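Kindby Ledger Pilot: Progress Report to the Hoarau Fund
Jan 30, 2020

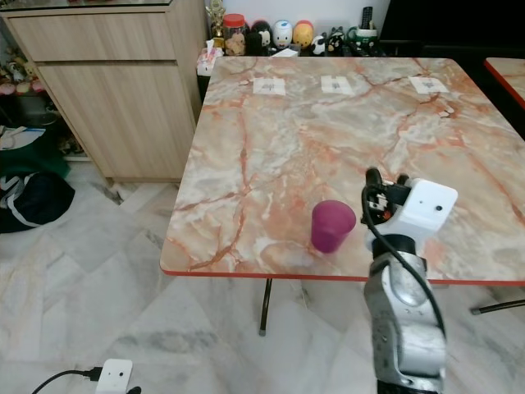 Yuzuki Miyazaki asked, after reading the previous report, whether the pilot could still be called a payments project if the token was never going to be exchangeable for cash. The question bears on the terms of the grant and is dealt with in section 2.

1. Status

The Korodora test network has been running on its current version since June. It processes transfers between member accounts in a closed group of 80 merchants and their regular customers. Settlement is final when the second validator signs. No transfers have been reversed in the reporting period. One block was rejected and rebuilt after a clock error on the Druter node; balances before and after were compared and matched.

The wallet software is at its third release. Changes in this release:
- account recovery by paper code
- a fixed limit of 200 tokens per transfer
- a plain export file for bookkeeping

The export file still drops the memo field when it contains an apostrophe. A fix is written and waiting for review.

2. Legal position

The token is issued against prepaid balances and can be spent only inside the member group. Counsel's written opinion is that a closed arrangement of this type falls outside the money transmission rules as long as there is no cash redemption and no transfer to outside wallets. Both are blocked in the software. The grant agreement defines payments as "settlement of a debt between two parties," and the pilot meets that wording. We would prefer to have the fund confirm this reading in writing before the next release.

Two banks declined to hold the prepaid float. Both gave the token as the reason, although the account itself would hold only dollars. A third bank has accepted the application and asked for monthly statements of tokens outstanding. The first statement has been sent.

3. Open items

Merchant withdrawals. Merchants leaving the group receive goods credit and no cash. Several have objected to this, and 40 of the 80 have asked for a different exit term. Idrisa Kashindye is drafting one that counsel can review.

Ticket 901. Under load, the Druter node falls behind and its signatures arrive late. Transfers are delayed but not lost. The cause is not yet known - disk writes are suspected.

Outside audit. The auditor has the contract code and the key handling procedure. The validator logs have not been handed over yet; they contain customer names and have to be stripped first.

4. Budget

Spending is within the approved total. Legal fees ran over their line and hosting ran under. We request approval to move the unused hosting money to legal. No additional funds are requested.

5. Next period

Close ticket 901, deliver the stripped logs to the auditor, and release the export fix. New merchants will not be admitted until the exit term is settled.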